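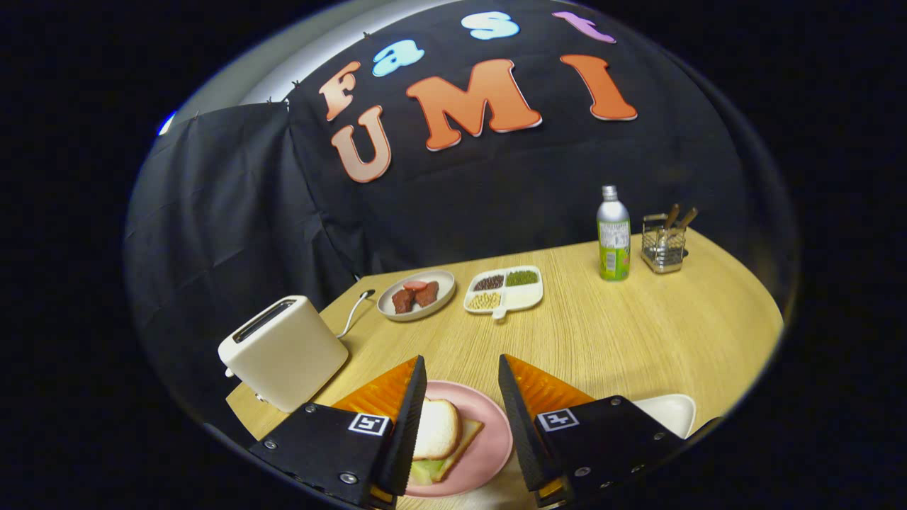
The bean breakfast table at Wukesura

December 19, 2018
By the Lenz Kitchen page

Print this page | E-mail this page

The Lenz Kitchen winter breakfasts moved to Wukesura this month, and this gallery covers the table and what goes on it. Breakfast is toast, beans and something hot from the pan, and people eat in two sittings. The room holds 33 at a squeeze. Notes on the food are included for anyone who wants to cook the same things at home.

Table and toaster

Light oak, with black cloth behind and the toaster on the left, near the plug. The toaster is the cream one. Bread for the morning comes from Bimach, sliced thick, and the first loaf is usually gone before the second sitting comes in. Please bring your own jam if you are particular about it.

The divided tray

Dark red beans, green mung beans and yellow soybeans, with one compartment left over. People often ask which is which, and mung beans cause the most confusion because they are so much smaller than the others.

For the red beans, soak 200 g overnight in plenty of cold water. Drain them, cover with fresh water and boil hard for ten minutes before turning the heat down. Do not skip the hard boil, and do not put them straight into a slow cooker. Salt goes in at the end.

Mung beans need no soaking if you are in a hurry. Simmer until they start to split — longer if you want them soft enough to spread on toast.

Soybeans are the slow ones. Give them a full night in water and expect them to swell a good deal, so use a bigger bowl than seems necessary. They can take three hours on a low heat. Skim the foam as it rises and top up the pan from the kettle.

The meat plate

Two dark brown pieces with a red slice on top, on the off-white plate. Anyone who does not eat meat should say so when booking and will get a second helping of beans. Meat and beans are served from separate plates in any case.

Bottle, utensils and pink plate

The silver bottle with the green label stands towards the back, next to the wire utensil holder. Wooden handles are easier on the hands when there is a lot of stirring, but they should not be left standing in the sink. Wash them, dry them and put them back in the holder.

The round pink plate is at the front of the table. Plates go back to the hatch after eating, scraped, with cutlery on top.

Times and booking

First sitting is at 9, and the doors are locked until then. Places cost 4 pounds, paid at the hatch. Booking is through the Celtalar desk, either in person or by leaving a note in the box — say which sitting you want and how many places.

There is no breakfast in the last week of December. The list for the new year will go up by the door at Wukesura.

Last updated: Wednesday afternoon

Print this page | E-mail this page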